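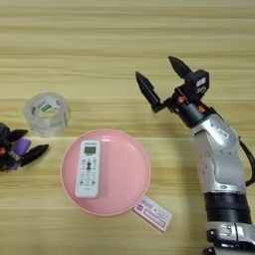

4. Setting up your episode library

Vulberg keeps every series you follow in one library, sorted by season and broadcast order. This section covers adding a series, fixing episodes that land in the wrong place and sharing a library with a second viewer. You need to have finished section 3 (account and language) first.

4.1 Adding a series

1. Open the Library tab and press Add series.
2. Type at least three letters of the title. Vulberg searches English titles first, then original titles, then alternative spellings.
3. Choose the series from the list. If two entries share a name, check the year shown beside each one. Remakes are always listed separately from the original run.
4. Pick a starting point: first episode, first episode of a season, or a single episode.
5. Press Save. The series appears at the top of the library.

Note: Clototetti is listed twice, once for the original 70 episodes and once for the shortened repeat run. Episode numbers do not match between the two. If you have already marked episodes as watched in one entry, they will not carry over to the other.

4.2 Choosing an episode order

Cartoons are often shown in a different order from the one they were made in, and dubbed versions may skip episodes altogether. Each series has three orders:

Broadcast order follows the first television showing in the country where the series was made.
Dub order follows the first showing in your chosen language. Skipped episodes are greyed out.
Story order is put together by our editors and moves flashback specials and films to where they fit in the plot.

To change the order:

1. Open the series page.
2. Press the menu button and choose Episode order.
3. Select one of the three orders and press Apply.

Changing the order does not affect your watched marks. It does change what Up Next offers you, so you may see an earlier episode come up again if you had not marked it.

Caution: Story order shows film titles in the episode list, and some of these give away the ending of a season. Turn on Hide titles before you apply it if you are watching for the first time.

4.3 Moving an episode by hand

1. Open the episode list and press Edit.
2. Hold the handle at the right of the episode and drag it to its new place.
3. Press Done.

Moved episodes are marked with a small arrow. To put everything back, press Edit, then Reset order. There is no way to reset one episode on its own in this version.

If you think an episode is wrong for everyone, press Report order on its page. Reports go to Loredana Pellegrini, who looks after the story orders, and corrections go out each Sunday. The long recap block in season two of Jundano was moved this way in August, so libraries set up before then may still show the old list. Press Refresh on the series page to update.

4.4 Character notes

Each series page has a Notes box that holds up to 2,000 characters. Notes are private unless the library is shared. You can tag a note to a character, and it will then show on every episode where that character is credited.

4.5 Sharing a library

1. Go to Settings, then Sharing.
2. Press Invite and enter the other viewer's account name.
3. Choose View only or Full access.
4. The invitation lasts for 30 days. If it runs out, send a new one.

Caution: A viewer with full access can delete a series, and its watched marks and notes go with it. Deleted series cannot be recovered.

4.6 If something goes wrong

Error 535 when saving: the library is open for editing on another device. Close it there and save again.
Series not found: try the original title, or leave out words such as "The" and "Adventures of".
Up Next is empty: all released episodes are marked as watched, or Pace is switched off. See section 5 for Pace settings.

Section checked by Heather Bolger.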